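Finding Your Slip: Dock Signs for Rental Houseboats on Lake Mirow
Student project report, Ezequiel Manzano
25 May 2021

I picked this project after my family rented a houseboat from Camenzind and spent a good part of the first evening trying to find our slip in the dusk. The boat was great (upstairs deck, a real oven!) but the dock numbers were tiny and brown on brown. So I wanted to see what it would take to make a slip easy to find from the water, especially for people who have never driven anything that big.

Wullmont Marina let me use their map and their customer comment cards. I read 277 cards, all from one season, and sorted them by complaint. Getting lost near the docks came up a lot, usually from people on the longer boats with the wheel inside, where the front deck railing hides whatever is low on the pier.

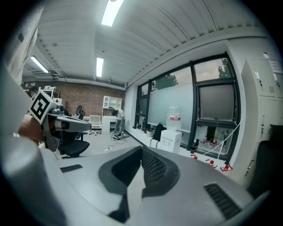 My first sign was just a bigger number, and it was okay up close but turned to mush once I backed off. Color didn't help much either, with the sun low behind the pier. Then I tried plain shapes. Bold black squares on white, like on the cube sitting on top of the gripper at the left, are the look I ended up copying, only flat and a lot bigger. Each pier gets its own arrangement of squares and the slip number goes underneath. The same pattern is printed on the boat's key tag, so you're matching a picture and don't have to read anything until you're close.

I made four test signs out of painted board and put them up at the Lirnatham end of the lake in November, when it was quiet and freezing. The two on tall posts were much easier to spot from the helm than the two at railing height, so post height goes in my recommendations too. 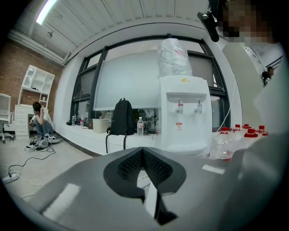
Cost was the other big question. Wullmont would need signs on every pier plus new key tags, and my total came to $1,643 with posts and paint but no labor. I'd still like to try reflective tape for night arrivals, and I haven't tested anything in fog yet. My sketches and the full cost sheet are in the appendix.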